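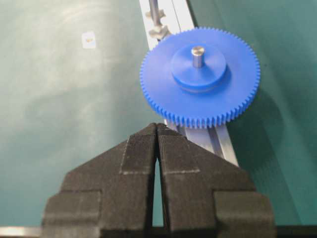 ## Equipment planning, 2026: a thread from the Ronton Assembly Workshop

**1/** The Workshop has now completed its equipment plan for the coming year. As several partner organisations have asked how the figures were reached, we are setting out the main points in this thread. Posted September 25, 2025.

**2/** The plan covers one kind of task: small mechanical assembly, such as a plastic spur gear on a metal shaft, worked on beside aluminium extrusion rail. Larger handling equipment is budgeted separately and is not discussed in these posts.

**3/** Two suppliers were invited to quote for a second robot cell, Jorkik and Keogh. Both were given the same written requirement and the same closing date. Both replied in full, and we thank them for the care taken.

**4/** The arm is the largest single cost in either quotation, but it was the easiest to compare. The smaller lines took far longer: fingers, mounts, cables, spare mats, calibration visits and training.

**5/** Gripper fingers will be treated as consumables from next year. We print our own, and the plan allows for 25 pairs. Previously these were charged to general stores, where the cost could not be traced to any one cell.

**6/** Wrist cameras have been moved in the other direction. Each is now listed as an asset with its own replacement date – a change requested by Etenesh Zeleke, who manages the Workshop's accounts.

**7/** Work mats and extrusion rail remain under general stores. The sum for both lines together is £835. Teams should continue to order through the stores desk and should not buy direct.

**8/** Gears, hubs and shafts used for practice assemblies will be bought in a single order. The order is for 208 parts, and delivery will be requested for April, when shelf space becomes free.

**9/** We were asked why the plan does not include a tool changer. The present work is done with one style of parallel finger, and the requests received did not show a need for another. The matter may be raised again at the mid-year review.

**10/** Software is shown as an annual charge. The Lodix licence is priced per cell, so a second cell doubles the cost. Hamish Gilchrist has asked the supplier whether a site licence would be available – no reply had been received when the plan was closed.

**11/** Staff time has been included for the first time. Setting up a cell, checking the camera mounting and teaching the first positions occupied nearly 2 weeks when the existing cell was installed. The same allowance has been made for the new one.

**12/** A sum is also held back for repairs. It may not be spent on new items, and anything left at the end of the year will be carried forward to the following plan.

**13/** No supplier has yet been chosen. Both quotations remain valid until the end of the year, and each firm will be asked to run the gear and shaft task on its own equipment before a decision is made.

**14/** Partner organisations preparing a similar plan may request our blank costing sheet from the Workshop office. Please state how many cells you intend to run and whether you print your own fingers, as there are separate versions of the sheet.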